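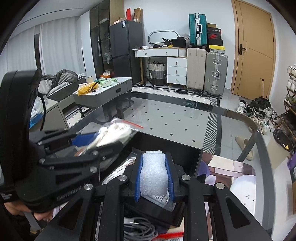
Packaging has gotten out of hand and I'm tired of pretending it's a small thing. Ordered a sugar bowl lid from Pilta last month. One lid. Came in a box you could bathe a dog in. White foam sheeting folded around the thing, a clear zip bag with a red seal strip, then another bag, then paper, then air pillows. The lid was fine. The lid would of been fine in a sock.

And yes, things break. I know. I used to mail dishes for a living, 9 years of it, and a chipped saucer means an angry email by lunchtime. But we wrapped the fragile stuff and left the rest alone. A wooden spoon doesn't need foam. Neither does a dish towel – I've had one show up in bubble wrap, from Flinia, who print little leaves all over their boxes.

What gets me is where it all goes. My town takes cardboard and that's it. Foam goes in the trash. Zip bags, trash, unless you're like me and keep them in a drawer untill the drawer won't shut. The sellers don't pay for any of that. We do, on the garbage bill, which went up again in March. 125 dollars a quarter now. For hauling off other people's padding.

So charge them for it. By weight, at the warehouse, before it ships. Zendon says it would raise prices. Good, fine, raise them, let me see the number. Right now it's hidden in my bill and my drawer and I can't shop around it. Put "packing, 800 grams" next to the price and watch how fast the boxes shrink.

Hlongwane already does a version. Small shop, pottery mostly, you tick a box for plain paper and they take a bit off. Four mugs I've had from them that way, no chips. Maybe I got lucky. I'd take the odds – and if a mug breaks, send me another one in more paper.

Anyway. The Pilta box is still in my hallway. Too big for the bin, I have to cut it up first and I can't find the good scissors.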